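Dell tower, part two

OK quick one, I have maybe half an hour before I need to pick up Xuelian from the station. Some of you asked how the old Dell is going. Slowly!

So Thursday night, side panel off, tower flat on its side on the slatted aluminum table. Best surface I've ever worked on except when you drop a screw. Lost 2 already. One came back.

Shroud is still in. I keep meaning to pull it and clean behind, then I get distracted by something smaller and more fun.
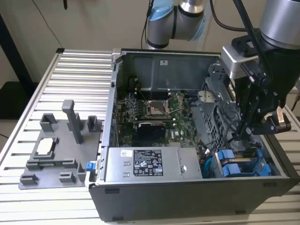
CPU socket open, nothing in it yet. Blue caddies down in the corner.

The replacement chip is coming from a seller called Komex, order number ends in 1318 if anybody there is reading this (hi, please ship it). Until then the socket just sits there and I'm nervous about it. Gintarė says put the plastic cover back on. I can't find the plastic cover. I will look tonight.

Gold contacts, do NOT touch, do not lean over with a sleeve. I wore the big gray cardigan the first evening and had to go change. Lesson learned.

Meanwhile cables. I'd forgotten how much stuff gets crammed in next to the drive bays — the bright blue SATA cable doing its loop, a fat bundle of black and yellow and red from the power supply, then that flat black one running across the board to its header. It has a little white tag on it with tiny print. Going to copy the text down before I unplug anything, becuase last time I trusted my memory and spent a whole evening with a drive that wouldn't show up.

What I'm using for notes: masking tape and a pen. Tape on the cable, same letter on a sketch of the board. Shaohua has an app for this. I have tape.

Also still need to decide on drives. The caddies are nice, they can stay. I've got up to 400 gigs of photos to move over, most of them of the dog, so one decent drive would do it and the second bay can wait for payday.
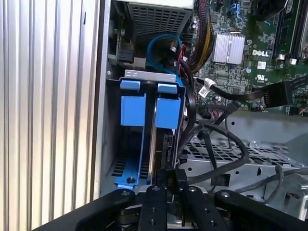 Still to do

Find the socket cover (or borrow one from Chunhua)
Shroud out, dust, shroud back
Label the rest of the cables, all of them, even the obvious ones
Thermal paste, the tube I have is from the last apartment and has gone weird
Email Komex agian

More when the chip gets here. Train's in at 6:31, got to run.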